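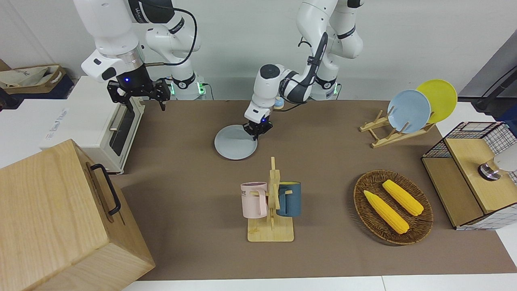
How to Keep a Basketball Scorebook

By Octavio Henríquez
Updated Wednesday, March 18, 2026

The home team's book is the official record of a high school game. If the scoreboard and the book disagree, the officials go by the book unless they know something that changes it. The job can be learned in an evening, and most of it is writing small marks in small boxes without falling behind.

These steps follow the way we do it at Jultmont, where quarters are 8 minutes long. Check your own league's rules on team fouls and timeouts before the season.

What you need

A spiral scorebook with running score columns
Two pencils and a separate eraser
A red pen, if your league wants quarters in alternating colors
A copy of each roster

Don't use a pen for everything. Officials change calls, and a crossed-out foul is hard to read in the fourth quarter.

Step 1: Fill in the page before warmups

Write the date, the site, the two team names and the names of the officials. Put the home team on the side your book marks for home. Get the rosters from both coaches and copy them in number order, lowest to highest. You will be looking players up by number all night, so alphabetical order is no help.

Coaches have to give you the full roster at least ten minutes before tipoff and mark the five starters. Once that deadline passes, adding a name or changing a number can bring a technical foul. Read the numbers back to the coach out loud. When we played Falley in December, their sheet had 12 and 21 swapped, and reading it back is how we caught it.

Circle or check the starters in the column next to their names.
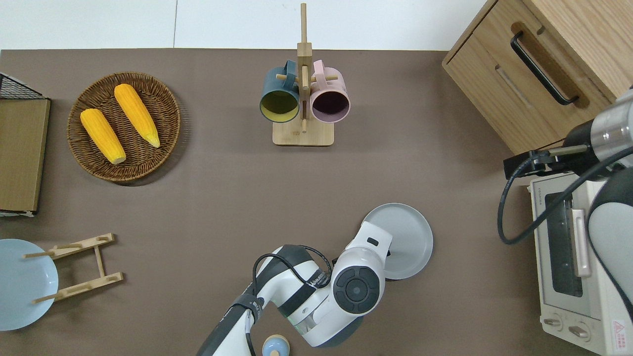
Two ears of corn in a wicker basket, and mugs on a mug tree.

Step 2: Learn the marks

Books differ a little, but these are close to standard:

2 for a made two-point basket
3 for a made three-point basket
An open circle for each free throw awarded
A filled circle for a free throw made
P1, P2 and so on for personal fouls
T for a technical

Write the basket in the player's row, under the correct quarter. Then go to the running score at the bottom or side of the page and put a slash through the new total. For a three, some scorers slash all three numbers and some slash only the last. I slash only the last number and write the player's number above it, so I can trace the order of scoring later if a total doesn't match.

Do the player's row first and the running score second, every time. When you get interrupted you will know which half you finished.

Step 3: Record fouls

The official reports the foul to the table with the color, the number and the type of foul. Wait for the report. It is easy to guess wrong from across the floor, especially under the basket.

Mark the next P in the player's row, then mark the next box in the team foul row. Tell the scoreboard operator the player's total and the team total. Something short works best: "White 24, third, team four." If the foul leads to free throws, draw the open circles right away and fill them in as they drop. A missed free throw stays open.

A player is out on the fifth foul. Tell the nearest official as soon as you have marked it. You don't tell the player or the coach yourself — the official handles that.

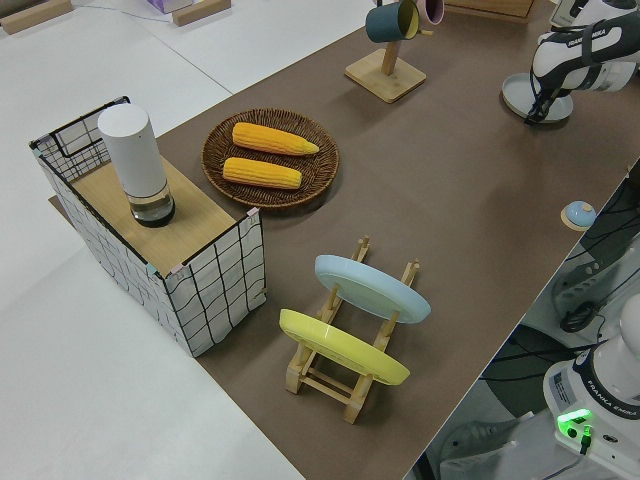
Players with four fouls get a light pencil box around their number in my book. It takes a second and saves hunting down the row when a coach sends someone over to ask.

Step 4: Timeouts and the possession arrow

Teams normally get three full timeouts and two 30-second timeouts for the game. When one is called, cross off the right kind and write the quarter and the time on the clock beside it. When a team has used its last one, tell an official.

The arrow is set after the opening jump ball. The team that doesn't get first control gets the arrow. Switch it when the throw-in ends, not when the official hands the ball over. I keep a small arrow in pencil in the top margin as a backup for the one on the table.

Step 5: Check at every break

Between quarters, add each team's points from the player rows and compare the sum to the running score. Compare both to the scoreboard. Check team fouls with the visiting scorer at the same time. If you are off, ask the visiting scorer to read back the scoring for that quarter in order. Most errors are a basket given to the wrong player or a three written as a two.

If you notice a mistake while the ball is live, make a note and wait for a dead ball. Don't sound the horn during play. 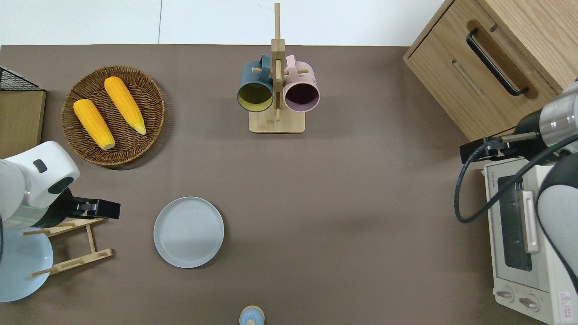 At halftime, draw a heavy line after the last slash in each running score. Leave the second-half columns alone until play starts again.

Step 6: Close the book

At the final horn, circle the last number in each running score. Total each player's baskets, free throws and points across the row, then add down the columns. The two sums should match. Have the referee approve the final score before the crew leaves the floor.

Take a photo of both pages before you hand the book in. The visiting coach from Cuevas asks for one every year, and it is also what I use when I send the box score to the paper.

Practice

Keep a book at home from a recorded game before you do a real one. You can pause when you get lost, which gets less frequent by the second half. A junior varsity game is a good next step. Sit beside the official scorer, keep your own copy, and compare the two at each quarter break.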